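# Du pop-corn, des crayons et une table à débarrasser

J'avais promis de reparler de la machine à pop-corn. Je l'ai depuis juillet et je m'en sers assez pour avoir un avis.

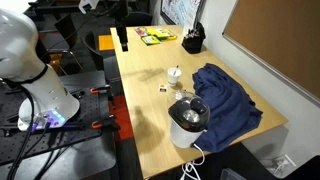

Je l'ai rachetée à Kenna Tennant, qui déménageait et ne voulait plus rien transporter. Avant, je faisais le pop-corn à la casserole, avec de l'huile, et je brûlais le fond une fois sur deux. Maintenant je mets 100 grammes de maïs, je ferme le couvercle et j'attends. Il reste toujours quelques grains non éclatés. Béla Jakab prétend que c'est la faute du maïs. J'ai changé de marque, il en reste autant.

Le couvercle transparent est pratique pour surveiller. Le cordon blanc l'est moins : il pend devant la table et je finirai par l'accrocher en passant. Il faudrait que je pousse l'appareil vers le fond, mais le fond est pris par les crayons de couleur et le pot à stylos noir. Je m'en sers presque tous les soirs pour les étiquettes de bocaux - je n'ai pas envie de les ranger dans un tiroir où je les oublierai.

La serviette bleu marine reste à côté de la machine. Elle sert à poser le couvercle quand il est chaud, puis à essuyer la table. Elle est rarement pliée.

Pour le panneau en liège au mur, rien de neuf. Shona Nisbet me conseille d'y mettre des recettes, moi je pensais à un calendrier. Je n'ai encore rien punaisé.

Côté assaisonnement, j'en suis à 4 essais :

- sel fin, à ajouter tout de suite
- paprika fumé et beurre fondu, bon mais salissant
- sucre et cannelle, trop sec
- levure maltée, mon préféré pour l'instant

La prochaine fois, j'essaie le caramel à part, dans une petite casserole. Si quelqu'un a des proportions qui marchent, les commentaires sont ouverts.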